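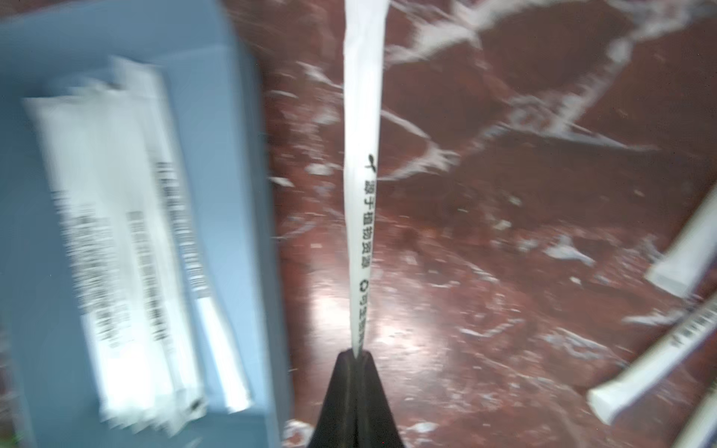

Wrapped straw, printed side. The text reads 源于植物资源, "derived from plant resources", with 可生物降解, "biodegradable", further down.

1/ Sorting the mixed drawer at Gramine. Straws and spanners had ended up in the same place. The straws get a light blue tray of their own, all lying the same way.

2/ "Derived from plant resources" describes the feedstock. "Biodegradable" describes what happens at end of life. They are separate claims and one does not imply the other. Stock code on our sheet is 3674, supplier Kela, 40 to a bundle.

3/ Paper wrappers pick up oil very quickly. Tools stay out of the tray, including for a minute, including if you have wiped them.

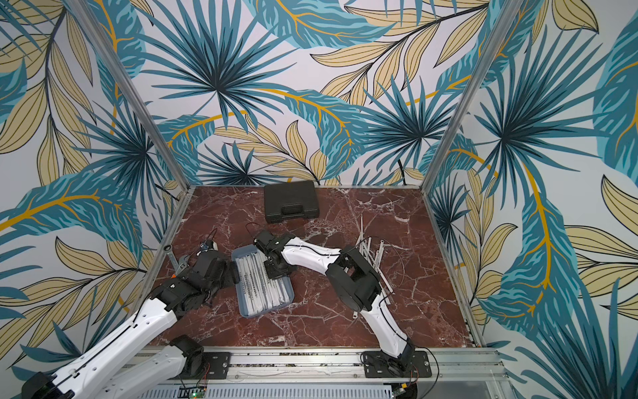

4/ The black case is for hand tools only. Si-woo Lim wanted the straws in there as well because it has a lid. Declined, see 3.

5/ On spanners: the adjustable fits most things adequately. If a ring fits the nut, use the ring. An adjustable with any play in the jaw will round the corners, and Kyung-hwa Choo has 4 nuts from May to prove it.

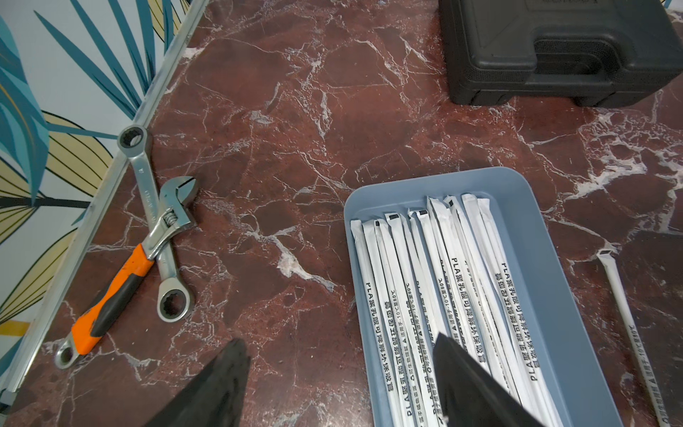 *Photo: Waser workshop notes*

6/ Orange grip is the adjustable. Plain chrome is the ratcheting combination - box end one side, ratcheting ring the other. Check the worm screw for grit before either goes back in the case.

7/ Next is the Geum shelf, 11 boxes, mostly unlabelled. Labels first, then the thread continues.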